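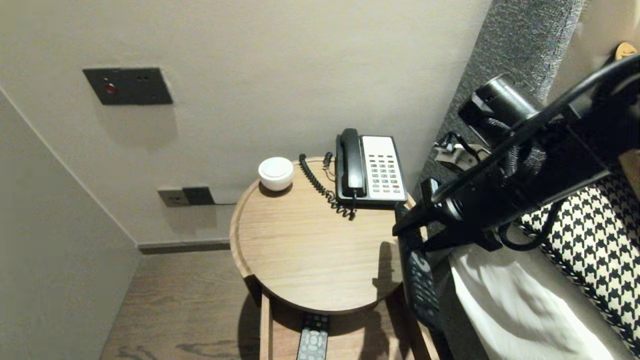

Figure 9.1 A round bedside table with a corded telephone on top and a remote control on the shelf beneath.

Chapter 9
The Bedside

In this chapter you will learn to:
set out a bedside table so that a guest can use it lying down and in poor light
clean a corded telephone and its coiled lead
recognise the main groups of keys on a television remote control, including one labelled in a language you do not read
write a short bedside note for the guest

Key words: alcove, base unit, coiled cord, cradle, handset, pairing, raised rim, set-top box, turn-down

Opening the chapter

By now you have made a good many beds. Chapters 7 and 8 took you through sheets, pillows, cushions and throws, and if your tutor is anything like mine was, you will have stripped and remade the same mattress until you could do it while holding a conversation about something else. So it may feel like a step down to come to a piece of furniture that you could pick up under one arm. Bear with me, please, for I am very fond of bedside tables and I think they are the part of the room where a guest feels most looked after, or most forgotten.

Think about what happens there. A guest comes in late, puts down a watch and a pair of glasses, plugs in a phone, tries to find out how to make the television quieter, and wakes at some unkind hour wanting water. Nearly all of it is done by feel. The wardrobe is used standing up with the lights on, and the desk is used sitting down with the lights on, but the bedside table has to work for a person lying on one side with one arm out from under the duvet. When you check it at the end of your round, do sit on the edge of the bed for a moment and reach out (and then smooth the bed again!). You will notice things from there that you would never notice from the doorway.

When I was training at a small hotel called the Zorkidari, the head housekeeper was Flor Ñahui, and she had us do this check with our eyes closed. We giggled about it for the first week. After that we began to find telephones turned to the wall and water glasses put exactly where an elbow would land, and we giggled rather less. I still close my eyes, and I have been doing this work for 17 years.

The table itself

Bedside tables come as drawers, cubes, shelves fixed to the wall, and little round tables like the one in Figure 9.1. A round table is kind to shins and fits nicely into the space between a headboard and a wall. The raised rim helps to stop a pen or a ring from rolling off the top, and it also gathers crumbs and dust along its inside edge, so run a folded cloth right round it with one finger pressed down into the corner. A flat swipe across the middle will leave a grey line that shows up as soon as the lamp is on.

The lower shelf deserves as much care as the top. It is a very good place for the remote control, as it leaves the top free for the guest's own belongings, but a shelf near the floor collects dust faster than you would believe, and a guest who is not told may not look down there at all. If your hotel keeps the remote on the shelf, say so on the bedside note. We shall write one together in Section 9.4.

Look also at the floor underneath and at the skirting behind. A table standing in an alcove is a nuisance to clean around, and many of us have been tempted to push the mop head in and hope. Lift the table out instead. Check first that nothing on it is plugged in, or you will take the telephone with you, as I did in October of my first year, in front of the guest.

Cords and sockets

A telephone with a wire has a coiled cord between the base unit and the handset, and a plain line running from the base to the wall. The coiled one tangles with use. To put it right, unplug the handset end if it has a small clip, let the cord hang until it stops turning, and clip it back in. If it does not unplug, hold the cord by its middle and let the handset dangle gently over the bed, never over the floor. Then wipe the coils, a few at a time, with a barely damp cloth.

The plain line should lie towards the back, away from the guest's reach. The coiled cord is better left where it can stretch to the pillow without dragging the base along. Lay the handset squarely in its cradle every time. A handset that is slightly off its rest can leave the line engaged, and reception will then be unable to ring the room.

Sockets are best left clear too, with no table leg or lamp base in front of them. Guests bring more chargers than they did when the first edition of this book came out, and a socket just above table height is a gift to them.

What the guest touches most

Lalit Rawat, who looks after the rooms at a guest house called Brumeo, went through his complaints book for us. Of 144 remarks about bedrooms, almost 90 had to do with something within an arm's length of the pillow. Noise, temperature and the bed itself were in there, of course, but so were the telephone, the light switches and the television remote, again and again. His favourite is dated 15/09/2022 and says simply: "Lovely room. Could not turn it off."

I have a good deal of sympathy. The remote is the hardest working object at the bedside and quite often the most bewildering. Where the television takes its programmes from a set-top box, there may be one remote for the screen and another for the box, or one remote that is supposed to manage both. Keys such as TV/IPTV are found on remotes that deal with the two kinds of equipment. And the labels may well be in a language that the guest does not read, and perhaps you do not either.

Do not be put off by that. Remote controls are laid out with a fair amount of sense, and once you have learned the usual districts, so to speak, you can find your way about most of them. Power tends to be at the top, often in red. Volume is commonly marked with a plus and a minus. The arrow pad sits somewhere in the middle with a confirming key at its centre, and the numbers are very often at the bottom. Coloured keys in a row are usually for services or shortcuts, and those are the ones whose meaning changes most from maker to maker.

The remote in Figure 9.2 is labelled mostly in Chinese. 电源 means power and stands over the red key, and 待机, over the blue one, means standby. The grey key marked 学习 says "learn", a word used for a function that copies commands from another remote, and it is one to leave alone while you are cleaning. In the coloured row, 直播 is live television, 回看 is catch-up and 点播 is on demand. 菜单 is the menu, 静 is mute, and 确定, in the middle of the arrows, is OK. Learn to recognise power, mute and OK by their shapes before you worry about the others. Those three will get a tired guest most of the way to sleep.

Figure 9.2 Remote control with Chinese labels: the power key is at the top, with the arrow pad lower down and the number keys beneath it.
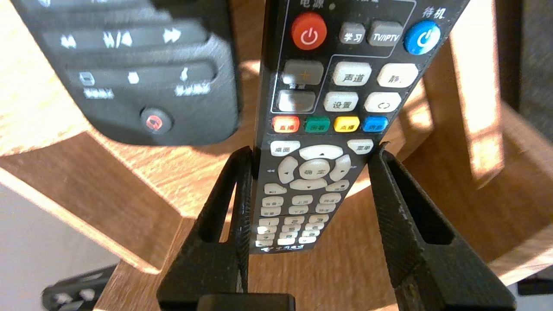
9.1 Cleaning a remote control

You will need a dry microfibre cloth, a second cloth lightly dampened with the cleaner your workplace has approved for electronics, and a soft brush. An old make-up brush does beautifully, so long as it is kept for this job alone.

1. Take the batteries out and put them somewhere you will not forget them. I use my apron pocket.
2. Hold the remote face down and brush between the keys so that the crumbs fall away from you.
3. Wipe the front with the damp cloth, working from the power key down to the numbers. Rubber keys hold on to grease, and you may need to go over the volume and arrow keys twice.
4. Wipe the back and both long sides. Hands spend more time on these than on the keys.
5. Dry everything, put the batteries back the right way round and close the cover.
6. Switch the television on and off again, and leave the volume low.

Never spray cleaner straight on to the keys. It creeps underneath, and the trouble may not show itself until a later guest is in the room.

Before you read on

Talk these over with a partner, or make notes in your workbook.

Where would you put the remote in a room with a round table, and where in a room with a drawer?
Which keys would you explain on a bedside note if you had space for only a few words?
Try the eyes-closed check at home tonight, beside your own bed. What did your hand meet first?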